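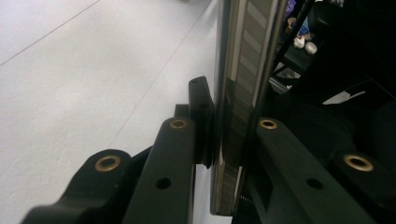 Shiny metal, upright, diagonal stripes reflected down the middle

How do you get polished metal to dry without streaks?
Posted by Mokasen in Kitchen & Cleaning

Hi all! I have become slightly obsessed with getting my shiny stuff to look like a mirror. Tumblers, the tall pepper mill, the towel bar, a vase I got for 2 dollars at a yard sale in April (best buy ever!). When it goes right I can see the whole room in it, all stretched and striped, and I love it. Half the time, though, I end up with cloudy streaks near the bottom and a line of dots where the drops dried. I use dish soap, hot tap water and a cotton dish towel. Our water is pretty hard. Is it the water, the towel or me? I'd rather not buy a special polish if I can help it.

38 people find this useful

Sándor Bozsik
Oh, I love this topic! It's the water, and a little bit the towel. Hard water leaves minerals behind when it dries, so the trick is to never let it air dry. Here is my routine:

Wash with a drop of soap, much less than you think you need. Leftover soap film makes that cloudy look.
Rinse well. If you have dots already, wipe with a cloth dampened with half white vinegar and half water, leave it a minute, and rinse again.
Dry right away with a microfiber cloth, the flat kind people use for eyeglasses and windows, not the fluffy one.
Go over it one more time with a second, totally dry cloth, top to bottom in long strokes. If it has a grain, follow the grain.

Hold it by the rim with the cloth for that last pass or you'll put fingerprints right back on. And skip fabric softener when you wash the cloths! It coats them and they just push the water around. I did that for years and blamed my faucet.

Try it on the vase first and let us know how it looks!

Fakov
vinegar. works on everything

Padport
Careful with "everything," please! Vinegar is fine for a quick wipe on stainless, but I wouldn't soak chrome plating in it, and I'd keep it off silver plate and bare aluminum. If you don't know what the vase is made of, try a spot on the underside. Also no scouring pads, not even the "gentle" side. On a mirror finish every tiny scratch shows, and you can't wipe those away.

For the dots, I keep a jug of distilled water under the sink and use it just for the final rinse. One jug lasts me ages.

Mokasen
Did the two cloth thing tonight and WOW. The bottom edge is finally clear. Doing the towel bar next!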